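Ticket: gripper stops short when picking up folded tea towels
Opened: March 4, 2019
Product: Allum arm pair, Plidari control software
Site: Vutar workshop, table 3
Status: Open, waiting on parts

Problem as reported

The arms are being used to see whether a machine can do the folding and putting away that a household does without thinking. Cups and plastic tubs are fine. Folded tea towels are not. The right gripper closes, stops before it has hold of the cloth, and the software logs a successful grasp. The arm then lifts nothing and carries on to the basket as if the towel were in it.

The fault does not happen every time. In the last run of 60 attempts, 56 were picked up and put in the basket. The other four all failed in the same way. That may sound good enough, but a person would not leave four towels on the table and report the job done, and the customer's complaint is the false report more than the missed towel.

What has been tried

Restarted the controller. No change.

Cleaned the fingertips with a dry cloth. No change.

Swapped the towels for thicker ones. The fault went away with the thick towels and came back with the thin ones.

Raised the closing force by one step. Fewer misses, but the top layer of the towel was dragged out of its fold and had to be done again by hand. Put back to the original setting.

Checked the log. The grasp is marked as good when the motor current passes a set limit. On the failed attempts the current does pass the limit, but only for a moment.

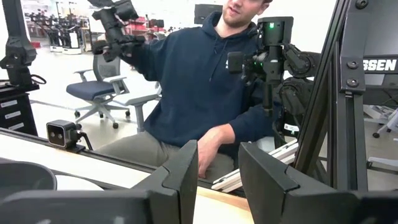
The current limit was set up in July with rigid objects, and it has not been changed for cloth. With a cup the current rises and stays up. With a thin towel there is a short spike as the fingers start to slow, and the software takes that as contact. We think this is the main cause, though it does not explain why the left gripper behaves better on the same settings.

Reply from Nyarko support

Please set the hold time to 2000 milliseconds and run the same test again. This makes the software wait for a steady reading before it marks the grasp as good. Please also compare the finger gap on both grippers when fully closed. A worn finger pad on one side could give the difference you describe.

Follow-up from site

Hold time changed as asked. The false reports have stopped. The arm still misses a thin towel now and then, but it opens, backs off and tries again – usually the second go works. The job is slower. A basket of towels that a person clears in a minute or two is now a long wait, and the operator has asked if the hold time can apply to cloth only.

Finger gap compared. The right gripper does not close fully and a strip of paper can be pulled out from between the pads. The left one holds the paper. New pads have been ordered for both sides.

Next steps

Fit the new pads and repeat the test with thin towels only. Leave the closing force alone until that is done.

Nyarko support to confirm whether separate hold times can be saved for soft and rigid items.

Shirts and fitted sheets stay off the task list for now.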